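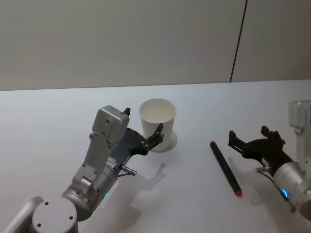 3. Planificación de la compra

1. Anote las piezas que va a manipular. Un vaso de papel y un rotulador bastan para comparar ofertas.

2. Presupueste por separado brazos, pinzas y cableado. El conjunto Dagdag de dos brazos ocupa 215 cm de mesa - mida antes de pedir.
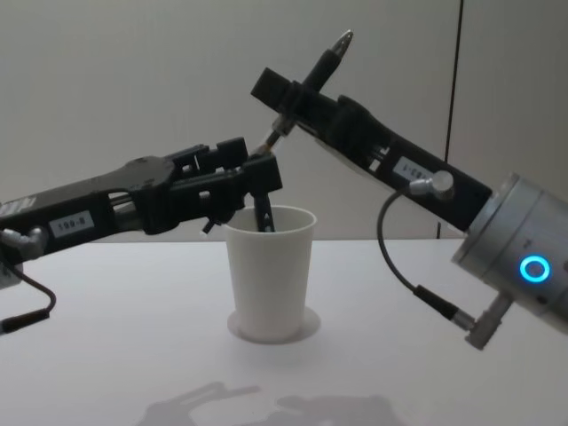
Fig. 3-2. Trabajo con ambas pinzas sobre el vaso.

3. Reserve 80 horas de puesta en marcha. Referencia del juego de dedos de repuesto: 3616.

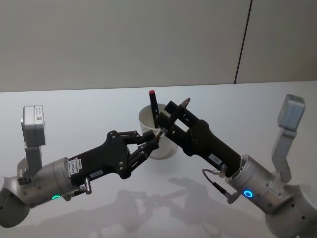

PRECAUCIÓN

No firme el pedido sin el plano de la mesa. Vasdale no admite devoluciones de pinzas ya montadas - consulte a Kenneth Macapagal.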